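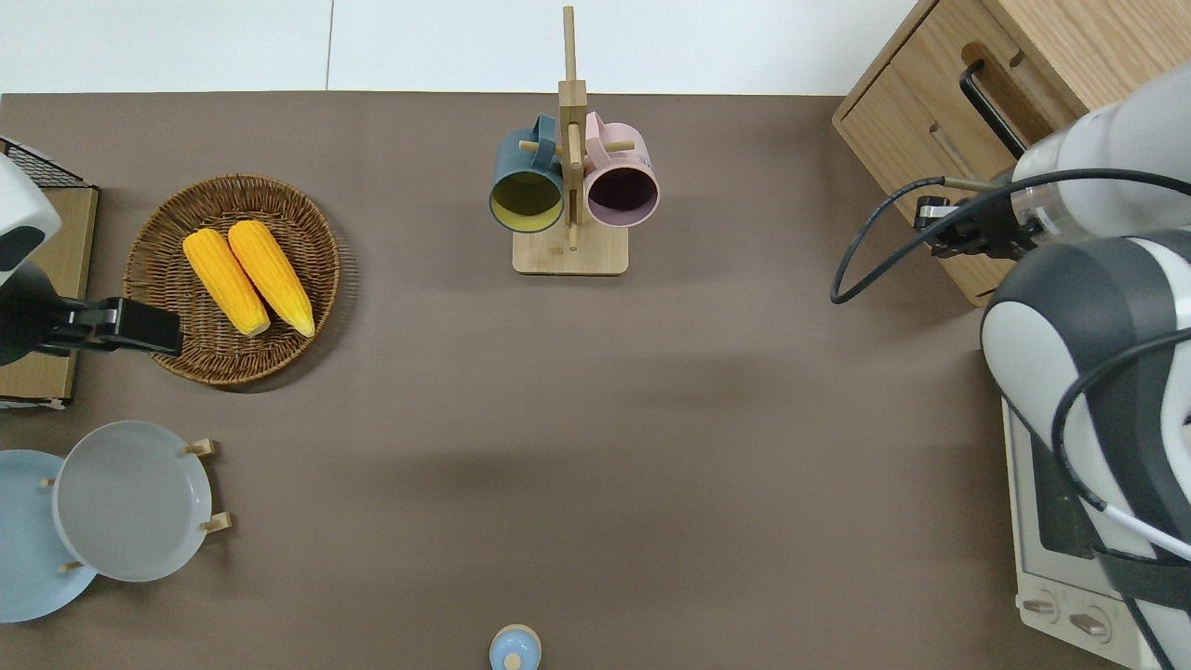 ok corn people. long thread, typing this on my lunch so bear with me

We sell sweet corn off a table at the end of the lane in Mallisthorpe. Second summer doing it. Same four questions every single day so I'm going to answer them in one go and then just point at this

1. "Is it picked today." Yes. Picked before 7 most mornings. If it's yesterday's it goes in the crate under the table, half price, and I'll tell you so

2. Please stop peeling the husks back to look!! You can feel through the husk. Run your thumb down it, if it's bumpy all the way to the tip you're good. Once it's peeled it dries out and the next person won't touch it

Also a brown silk is FINE. Brown and a bit sticky is what you want. Black and slimy, put it down

3. What variety. We grow 2 this year. The early one is done, finished first week of August. What's out now is the later yellow one, bigger ears, chewier, holds up better on a grill

No I don't have the bicolor. Tried it last year, raccoons had the lot in one night. Whole row flat. Still mad

4. How to keep it. Husk on, fridge, wet paper towel round it if you remember. Eat it in 2 days. The sugar starts going to starch as soon as it comes off the stalk and the cold just slows it down

Don't leave it in a hot car while you do the rest of your errands. You know who you are Conall Buckley 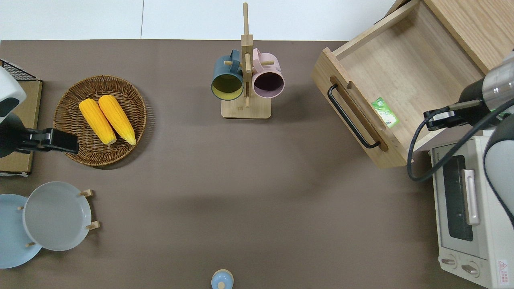

Cooking, because people ask that too. Big pot, water boiling hard, corn in, lid on, four minutes. Thats it. My grandmother did twenty and it tasted like a wet sock, god rest her

No salt in the water. Salt after. Might be an old wives thing but I've always done it and I'm not stopping now

Grill: soak it in the husk for half an hour, then fifteen minutes over medium, turning. Husk goes black, looks awful, inside is perfect

Butter first THEN salt THEN lime. Bláthnaid Duggan swears by mayo and chili powder and I was rude about it for a year and then I tried it. ok. fine. it's good

Freezing. Blanch it, ice bath, dry it off, cut the kernels off with the cob standing up in a bundt pan so they don't go all over the floor. Freeze flat on a tray and bag it after. Did 141 ears that way last August and we had the last bag at Easter

Keep the cobs too!! Simmer them an hour with an onion and you've got the best soup base going. Freeze the stock in tubs and WRITE ON THE TUB. I have thawed out so much mystery liquid

Someone asked how much we grow. Roughly 2,000 plants, planted in blocks and not long rows. Corn is wind pollinated, so a single skinny row in your yard gets you those gappy ears with half the kernels missing. Go four rows wide at least even if they're short

And plant a second lot a couple weeks after the first or you'll be eating corn three meals a day and then none

Worms: yes sometimes there's one at the tip. Cut the tip off. Worm's had maybe an inch, the rest is yours

Table's out from 8 til it's gone, usually gone by noon. Cash in the tin, I don't have change for a fifty, please stop trying

If it rains I'm under the big tree across the lane, same prices

right back to work. squash thread tomorrow if I get a minute, I have opinons about squash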